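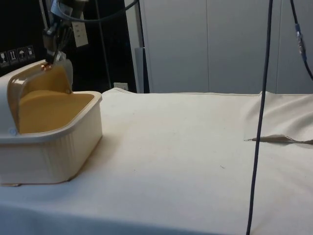

4. Starting a shared reading in Plutuvlow

Now for the fun part! A shared reading lets your whole book group mark up the same novel and see each other's notes in the margin.

1. Open Library and choose a novel. We'll use Golton, the long one by Durrani (848 pages, so pace yourselves).
2. Tap New reading and give it a name.
3. Set the first stopping point. Page 47 is a lovely one – it's the end of the opening chapter.
4. Add your readers by email, then tap Send.

Note: Margin notes hold up to 400 characters. Longer thoughts go in the Essay tab, and do write them, they're a joy to come back to.

Caution: Changing the edition after step 4 shifts every page number. Notes already made will stay on the old pages.

To hide notes past your own page, switch on No spoilers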